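# Two grippers, one camera each

7 Apr 2018

Our project compared two hand-held grippers, the Prarkel and the Pevonon, each with its own camera. The Liltness module handbook asks for "a clear research question". Ours was which one we would rather carry for an afternoon.

## What we did

We recorded 800 short grasps and kept every picture in which the marker could be read. Most objects came off the desk and went back on it – the pink book did more travelling than we did. Lighting was whatever the ceiling offered.

The marker cube sits on top of the gripper, with one pattern facing forward and another facing up. In theory the tracking software, Sopacua, always has something to look at. In practice wrists turn, and it then reports a gripper somewhere beneath the floor. 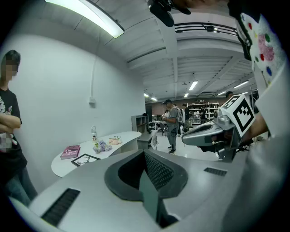
## Results

- The Prarkel lost tracking less often, mostly on slow moves.
- The Pevonon closed faster and complained more. Its cable caught on sleeves.
- Both cameras bent straight edges badly. Calibration took 3,000 pictures and most of our goodwill.

## Still to do

Repeat the sideways grasps before June, with a third pattern on the cube if the glue holds.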